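McKinnon Street Tenants' Association
Minutes of the January meeting, taken by Thandeka Kekana

We got going at 7:10, a bit late because the door code had been changed again and half of you were standing outside texting me. Bheki Nkuna chaired. I took notes by hand, so if I've got your words wrong, tell me and I'll fix them before the next one.

Last meeting's minutes

Approved with one change. I had written that the bike room would be painted green. Bheki says he said gray. I still hear green in my head, but gray it is.

Heating

This took up most of the evening, and fair enough! The third floor has been waking up to cold radiators, and the top floor is sleeping with the windows open. Bheki read out the reply from Wurkano, the company that looks after the boiler. They say the system needs balancing and that they can do it in one visit if they can get into every apartment on the same day. We have 74 apartments, so you can imagine the groans.

We talked for a long while about how to make that work. One idea was to leave keys with a neighbor, another was to split the building into two visits and pay the extra call-out. People on the lower floors didn't love paying extra (I'm on the lower floors, I didn't love it either). In the end we agreed to ask Wurkano for a date with plenty of notice, and I'll put a sign-up sheet by the mailboxes so we can see who needs somebody to let the engineer in. If you have boxed in your radiator, please clear a way to the valve before they come.
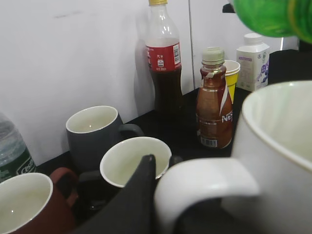
Somebody asked if we could get money back for the cold weeks. Bheki will write to the landlord and ask. He wants dates and times from anyone who kept a note of them, even a scribbled one, so drop those in his mailbox or send them to me and I'll pass them along.

Money

The account stands at $2,392. That's after we paid for the new hallway bulbs and the snow shovels, and before the laundry room deposit comes back from Gotitel. They've owed us that deposit for 3 months now. I've called, I've emailed, and I've sat through their hold music more times than I care to say. Bheki offered to have a go at them, and I said yes before he could change his mind.

We voted to keep dues the same for now. All in favor except for one person who thought they should go up a little so we'd have something saved for the roof deck. I think that's a fair point and I'd like to come back to it when more of us are there.

Laundry room

The new Limeo card reader is in, and it takes the old cards, which was a nice surprise. The second dryer is still eating money. Please don't kick it. Write the time and the amount on the pad next to the door and you'll get your refund.

There was also a long back and forth about people leaving wet clothes in the washers. We settled on this: if a load has been finished for 12 minutes, the next person can move it into a basket. I wanted fifteen, but I was outvoted.
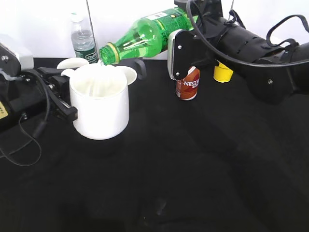 White mug on the black table, green bottle tipped above it.

Bike room

We have bikes in there with flat tires and no names on them. Tags will go on in the next couple of weeks. Put your apartment number on yours and leave it there. Anything with a blank tag at the end of spring gets moved to the back cage first - it won't be thrown out, so no need to panic. The painting will wait until that's done.

Other things

The front step is icy in the mornings. There's a bucket of grit inside the door and anyone can use it.

The stroller in the second floor hallway needs to move, as it's blocking the fire door. I'll knock.

To do

Bheki: letter to the landlord, call Gotitel, ask Wurkano for a date.
Thandeka: sign-up sheet, bike tags, hallway stroller.

We finished at 8:50. Next meeting is same time, same room, and I'll send the new door code the day before.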